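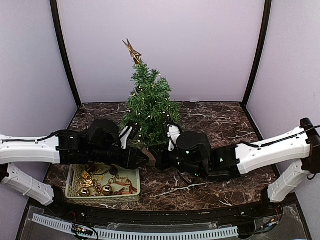
4 数据采集

4.1 任务与工位

本节讲示教数据怎么来的。模型部分见第5节,这里只管采集、标注、筛选,还有几处我们自己踩的坑。

任务集叫 Fovodora,全部是双臂桌面任务,节日装饰类。选这一类的理由比较实际:物体小,软硬都有,反光的东西多,而且天然需要两只手配合。单臂也能做其中一部分,但做得别扭,操作员会本能地去找第二只手。我们要的就是这种本能。

工位布置见图3。左右两条臂相对安装,中间是桌面,圣诞树放在靠后的中部,装饰物放在浅筐里,筐在左臂一侧。背板和侧板都是浅紫色素面。桌面是深棕色仿大理石纹,纹路白色和浅褐色混杂。这块桌面后来给我们添了不少麻烦,4.5节再说。

图3 双臂采集工位。固定相机视角,两侧夹爪均靠近树座,浅筐内为金色装饰物。

任务共四种,难度递增,文中用短名称呼:

扶树。两只夹爪从两侧接近树座,夹稳,把树转到目标朝向,松开,退回。全程双臂同步,没有主从之分。图3的姿态与这一任务的接近阶段相符。

取球。从筐里取一个金色球,放到树前的指定区域。左臂取,必要时右臂扶筐。

递卡。从筐里取贺卡,左臂递给右臂,右臂放下。卡薄,容易压在别的东西下面,这是四种里最难的。

理带。把丝带从杂物中抽出,拉开,平放。丝带本身没有固定形状,成功标准写得比较宽。

四种任务共用同一个场景,装饰物不按任务更换。也就是说,做扶树的时候筐也在,做递卡的时候树也在。我们试过每个任务只摆相关物体,训练出来的策略在干净场景里很好看,一加东西就乱。于是全部改成共用场景。代价是重置慢一些,可以接受。

任务之间没有刻意排序。一名操作员坐下之后,由软件随机抽任务,抽到什么做什么。连续三次抽到同一个就强制换。最初是让操作员自己选,结果可想而知,递卡没人选。

4.2 遥操作与记录

遥操作采用主从方式,操作员握两只主手,从臂跟随。夹爪开合由食指处的扳机控制,连续量,不是二值。二值扳机试过两天就放弃了,丝带一夹就滑,操作员没有办法用轻一点的力。

记录软件为 Trumow,自研。每一帧保存以下内容:两臂各关节位置与速度,两臂各关节电流,夹爪开度,主手指令,固定相机图像,时间戳。主手指令和从臂实测位置都存,二者之间的差在接触阶段很有信息量,后处理时也用它来判断有没有真的碰到东西。

保存频率10 Hz。内部控制循环比这个快得多,但训练用不到那么密。降采样在记录时完成,取最近邻,不插值。插值会把扳机的快速开合抹平,早期一批数据就是这样废掉的,重录。

时间同步是个老问题。图像到达比关节数据晚,晚多少取决于主机负载。我们的做法是每次开录前让左夹爪做一次快速开合,在图像里找到开合的那一帧,与开度曲线对齐,得出当次偏移。偏移写进元数据,原始时间戳保留不动。操作员管这一下叫“打板”,后来文档里也就这么写了。

打板有一个副作用。如果操作员打完马上开始做任务,模型会学到“先开合一下”。第一版策略真的这样,每次起步先空夹一下,很滑稽。后来在打板和任务起点之间插入静止段,训练时从静止段之后截取。问题消失。

相机只用固定的一路作为主视角。腕部相机装过,图像在接近树的时候几乎全被针叶挡住,信息有限,线缆还容易挂到树枝。最终拆掉。关于视角数量的对比不在本文范围内。

曝光、白平衡、对焦全部锁定。树上有暖白色小灯,自动曝光会被它们牵着走,夹爪一遮灯,整幅画面亮度就跳。锁定以后灯附近略微过曝,但稳定。稳定更重要。

关于力。没有腕部力传感器,接触力只能由关节电流间接估计,噪声大。训练输入里没有放电流,仅在筛选时使用。这一点在第6节的局限里还会提到。

4.3 操作员与流程

参与示教的操作员四人:Gebremedhin Gebru、Etenesh Tekleab、Ayana Ambaye、Kidus Weldu。Tsion Gidey 负责流程和终审,不参与示教,避免自己审自己。四人之前的遥操作经验差别很大,Gebru 做过较长时间,Ambaye 是从零开始。

所有人先做练习,练习数据不入库。练习的结束标准是连续完成取球且没有掉落,由终审在旁边看着。没有规定练习时长。有人半天,有人两天。

正式采集时每次示教的步骤如下。

一、重置场景。按软件给出的参考图摆放树和筐。参考图只规定大致位置和树的朝向,筐里的东西怎么堆不规定,晃一下筐即可。

二、两臂回起始位。起始位带随机扰动,幅度不大,但足以让策略不依赖某一个固定起点。

三、打板,静止。

四、执行任务。中途可以出错,可以纠正,不要求一次顺下来。

五、退回,踩脚踏结束。结束后屏幕弹出三个选项:成功、失败、作废。

成功和失败都入库。作废只用于与任务无关的意外,比如线缆挂住、有人碰了桌子、软件报错。起初作废的定义没有写清楚,有人把做得不好看的也标成作废,后来翻录像一条条改回来。教训:定义写在前面,写在屏幕上,不要写在文档里。文档没人看。

第四步里“可以出错”这句,我们强调了很多遍。刚开始操作员都想交一条漂亮的轨迹,球没夹稳就整条重来。可是重来的那条里就没有纠正动作了,策略遇到没夹稳的情况也就不知道怎么办。后来改成明确要求:没夹稳就继续做,把它救回来,救不回来标失败。数据的样子一下子变了,轨迹变长,停顿变多,中间有来回。看着乱。训练出来反而好。

采集速度也做了限制。熟练之后操作员动作越来越快,快到从臂跟随有明显滞后。主手已经到了,从臂还在路上,操作员凭感觉提前松手。这种数据学不来。软件里加了一个提示音,跟随误差超过阈值就响。没有强制停。响多了人自然会慢下来。

每人连续操作不超过一个时段,然后换人。疲劳的影响在数据里是看得见的,主要体现在夹爪开度的抖动和接近阶段的多余绕行。Tekleab 提议把换人时间点写入元数据,后来分析时很有用。

采集地点在 Kurnbridge 的实验室,单一工位。全部正式数据录制截至2021年12月24日,之后的补录没有纳入本文的任何实验。

4.4 标注与筛选

入库示教总计 1,799 条,成功和失败都算,作废不算。每条经过两道检查。

第一道自动。检查项包括:丢帧、时间戳倒退、关节数据缺失、打板检测失败、总长过短、静止段缺失。任一项不过即剔除。规则很死,没有例外,宁可误伤。

第二道人工。由非本人的操作员回看,终审抽查。人工这一道看三件事:结果标签对不对;起止点是否合适;过程中有没有操作员以外的干预,例如手伸进去扶了一把。最后这一种比想象的多,尤其是理带。丝带缠住的时候,旁边的人会忍不住伸手。

两道合计剔除 273 条。其中大头是打板检测失败,原因是夹爪在起始位恰好被另一条臂挡住,固定相机看不见开合。后来改了起始位的扰动范围,该问题基本不再出现,但已经录的救不回来。也考虑过用相关性去猜偏移,猜出来的值不稳,放弃。

阶段标注。每条示教被切成若干阶段:接近、接触、操作、释放、退回。切分先由程序给出初值,依据是夹爪开度和跟随误差,再由人在时间轴上拖动修正。双臂任务的难处在于两只手不在同一阶段。左手已经释放,右手还在接触,怎么切?我们的办法是左右分开标,各有一条时间轴,不强行对齐。递卡里两条时间轴的重叠部分正好就是交接,交接长度因此可以直接量出来,不用另外标。

纠正标注。凡是示教中出现“失手后又继续”的,整条加标记,并标出失手时刻和恢复时刻。带此标记的共 322 条。失手时刻的定义:物体脱离预期的抓持或路径,且操作员随后改变了动作。后半句是必须的。有些时候球滚了一下又自己停在合适的位置,操作员什么都没改,这种不算。

恢复时刻比较主观。Ambaye 和 Weldu 对同一批数据独立标过一遍,分歧主要在恢复时刻,失手时刻基本一致。讨论之后约定,恢复时刻取重新抓稳之后夹爪开度首次稳定的那一帧。约定有点武断,但可重复。

语言标注。每条配一句短指令,中文。由操作员在结束时从模板里选,再允许自由改写。自由改写的质量参差不齐,有人认真写“把卡从左手换到右手然后放在树前”,有人写“卡”。太短的后期统一补写。方位词也是个问题,左右到底以谁为准?操作员坐在前挡板一侧,面向工位,与固定相机朝向一致,所以统一以图像左右为准。早期有一部分写反了,已逐条核对。

失败示教怎么用。行为克隆时只用成功部分,失败的不直接作为监督。但失败示教中失手之前的片段是可用的,前半段做得好好的,没必要扔。我们按阶段标注截取,保留到失手前一个阶段的结尾。这个截取是否有帮助,见第6节消融。

4.5 分布与多样性

数据量本身说明不了什么。一千条一模一样的取球,跟一条差不多。所以采集期间我们一直盯着分布。

控制的变化项有:树的位置,树的朝向,筐的位置,起始关节位,筐内堆叠。前四项由软件抽样,堆叠靠人晃。光照不主动改变,但白天和晚上还是有区别,顶部两角阴影深浅不同。锁定曝光后这个差异进入了数据,我们没有去校正。

树的朝向看似无所谓,锥形,转一圈都差不多。其实不然。树枝不完全对称,有的方向枝条伸得远,夹爪从那一侧进去就会先碰到枝。另外顶上的金星是歪的,略微倾斜,策略似乎会把它当作朝向的线索。我们在扶树任务里做过一次检查,把星遮住,朝向误差变大。说明它确实在看星。好不好两说。换一棵星是正的树,估计要出问题。没有测。

树座在最低一层枝条下面,只露出一部分。扶树任务的接触点恰恰就在那里。固定相机看到的树座本来就少,两只夹爪一靠近,遮得更多。操作员隔着屏幕看也吃力,多数人最后是靠主手的姿态和经验去找,不是靠看。策略没有这种经验,只有图像和关节位置。扶树的接近阶段因此需要的示教最多,采集后期抽样权重向它倾斜。

桌面纹路。前面提过,深色底,浅色细纹,分叉,不规则。丝带是铜棕色,落在桌上的时候和纹路有相似之处,检测模块会把某些纹路当成丝带的延伸。对端到端策略的影响没那么直接,但注意力图上可以看到它在纹路上停留。试过铺一块素色布,问题减轻,可是布会滑,夹爪一蹭就皱,皱了又是新的干扰。最后撤掉布,保留原桌面。全部入库数据都是原桌面,铺布期间录的不算。

反光。金色球表面高光很强,高光位置随夹爪移动而变。球的颜色又与筐里其他金色饰物接近,亮片、金丝一类的东西尤其容易混。操作员抓球时很少犹豫,模型却常常在球和金丝团之间摇摆。我们增加了球半埋在饰物里的堆叠,人工摆,不靠晃。这部分示教时间明显更长,失手也更多,正好补充了纠正数据。

筐。浅绿色,边沿镂空。镂空处会卡住夹爪尖。第一次卡住的时候整个筐被提起来,东西洒了一桌,那条标了失败。后来操作员都学会从上方垂直进入,贴边的物体先往中间拨一下再夹。这个“拨一下”不在任务说明里,是几个人各自摸索出来的,动作还不一样:Gebru 用夹爪侧面推,Tekleab 用闭合的指尖勾。两种都有效,都保留。多峰分布,对普通的均方误差损失不友好,第5节的动作头设计部分就是冲着这一点去的。

操作员风格差异不止这一处。把轨迹按人分开画,几乎一眼能认出来是谁。Weldu 的路径最短,接触前几乎不减速。Ambaye 的接近阶段分成两段,先到上方停一下,再下去。我们用一个很小的分类器根据夹爪开度曲线猜操作员,准确率远高于随机。这意味着如果某人只做某几种任务,模型可能把风格和任务绑在一起。随机抽任务的做法在这里又起了作用,每人每种任务都有。

是否应该统一风格?内部争论过。支持统一的理由是收敛快,小规模数据上这一点很明显。反对的理由是统一以后状态覆盖变窄,策略稍微偏一点就掉到没见过的地方。我们做了一个小对比,只用 Weldu 一人的数据,和同样条数的混合数据。前者在标准摆放上更好,后者在扰动摆放上更好。最终采用混合。条数较少时结论可能不同,读者自行斟酌。

4.6 硬件相关的注意事项

这一小节偏工程,审稿意见里有人问,所以写进来。

线缆。两条臂的上臂表面都走线,右腕下方还有一段松弛的线垂向桌面。松弛是必要的,腕部转动要留余量,但垂下来就可能扫到桌上的东西。递卡时扫到过卡。处理办法是限制右臂在桌面低处横移的速度,没有改线。改线会改变外观,前后两批数据就对不上了。采集中途能不动就不动,这是原则。

前挡板前方透明板一带走线槽,电源与信号线从那里过。小电路板的指示灯在固定相机视野内,颜色会变。担心过模型去读灯,于是训练前将图像下部裁掉一条,前挡板以外的部分不进网络。裁剪前后性能没有可见差异,但裁了安心。右腕外壳上的两个绿色指示灯裁不掉,保留。

标定。每天开工前做一次,两臂分别触碰桌面上的定位点,比对读数。漂移超过容许值就重新标零,并在元数据里新开一个标定编号。跨编号的数据混用时,按编号做偏移补偿。左臂基本不漂,右臂漂得多一些,原因没有查清,怀疑是底座螺钉。拧紧之后好了几天,又开始。

夹爪。指尖会磨损,表面变光滑以后夹球容易打滑。更换记录写在元数据里。更换后的第一个时段,操作员普遍会夹得过紧,需要适应。这一时段的数据没有剔除,加了标记。

相机位置。固定支架,采集期间没有移动过。至少我们以为没有移动。后来用背板两侧的深色立柱做参照,逐日检查图像,发现某一天之后整体偏了几个像素。应该是清洁时碰的。偏移很小,做了平移校正。建议从一开始就在画面里留不动的参照物,并且每天自动比对,不要等到最后再回头查。

装饰物损耗。亮片和金丝会掉渣,掉在桌上亮晶晶一片,相当于一种没有计划的背景变化。每个时段结束清理一次。清理得不彻底,数据里仍然能看到。也罢,真实环境也不会那么干净。

贺卡印有金色花体字,从固定相机看,字的清晰程度和卡的姿态关系很大。策略不需要读字,但字的朝向可以用来判断卡是正放还是倒放。递卡的成功标准里没有要求朝向,操作员却大多会放正。于是模型也放正,没人教。属于示教中的隐含偏好,写在这里备查,想用这批数据做朝向泛化的人请留意。

4.7 采集成本与经验

单条示教本身很短,时间主要花在别处。重置、回看、标阶段,加起来比操作的时间长得多。如果只统计操作时长来报告成本,会严重低估。标注这一步我们原先准备全部自动,后来发现双臂分开切分的自动初值在递卡上错得太多,人工修正反倒成了瓶颈。

重置由做完上一条的人顺手完成,这个安排不理想。人记得刚才怎么摆的,下一次会不自觉摆得差不多。软件给参考图就是为了打破这一点,但参考图是二维的,操作员照着摆仍有自己的习惯,比如筐总是摆得和桌沿平行。数据里斜放的筐偏少。评测时把筐斜过来,成功率下降,第6节有数。补救方法很简单,参考图里多给斜放的,只是我们发现得晚了。

在线反馈有用。每个时段开始前,屏幕上给出目前各变化项的覆盖情况,哪一块稀疏就标出来。操作员看到空白处会主动去填,不用催。没有这块显示的时候,大家都往桌面中间摆。右侧空着的一大片桌面,早期几乎没有数据。

中途训练也有用。每隔一段时间拿现有数据训一个粗糙的策略,放到工位上跑,让操作员在旁边看它怎么失败。看过之后再回去示教,动作明显更有针对性。例如他们看到策略在树座附近两只夹爪一先一后,先到的那只把树推歪,之后自己做扶树时就会刻意让两侧同时到位。严格来说这改变了数据分布,前后两段不再同分布。我们认为值得,但在做数据规模曲线时需要小心,按时间顺序取子集和随机取子集得到的曲线不一样。第6节两种都给。

也试过让操作员接管策略的执行:策略跑,人看着,要出错时抢过来。这样得到的纠正片段正好落在策略会犯错的地方。问题是接管瞬间主手与从臂位置不一致,会跳一下。加了对齐过程之后跳变没有了,但对齐要等,等的时候错误已经发生。本文未使用接管数据,上述 322 条全部来自完整的人工示教。

数据格式。每条一个目录,内含图像序列、状态数组、元数据文本。元数据包括任务名、操作员代号、标定编号、时间偏移、结果标签、两条阶段时间轴、纠正标记、指令文本。操作员在发布版中只保留代号。被剔除的数据不发布,剔除原因列表随数据一起给出,方便别人判断我们筛得是否过严。

训练集与验证集按时段切分,同一时段的示教不会同时出现在两边。按条随机切分会泄漏,同一时段里筐内堆叠往往连着几条没怎么变,晃一下并不能晃乱多少。我们最初就是按条切的,验证误差低得可疑,查了一圈才发现。改完以后误差上去了,和实机表现也对得上了。

已知的缺口再列一下,免得读者去翻:只有一个工位,一种桌面,一棵树;斜放的筐偏少;丝带的材质单一;左臂取物远多于右臂,筐几乎总在左侧。最后这一条影响最大。把筐放到右边,策略多半会让左臂伸过去够,而不会换手。镜像增广能解决一部分,但两侧走线和外观并不完全对称,镜像后的图像与真实情况有出入。镜像增广的细节见5.3。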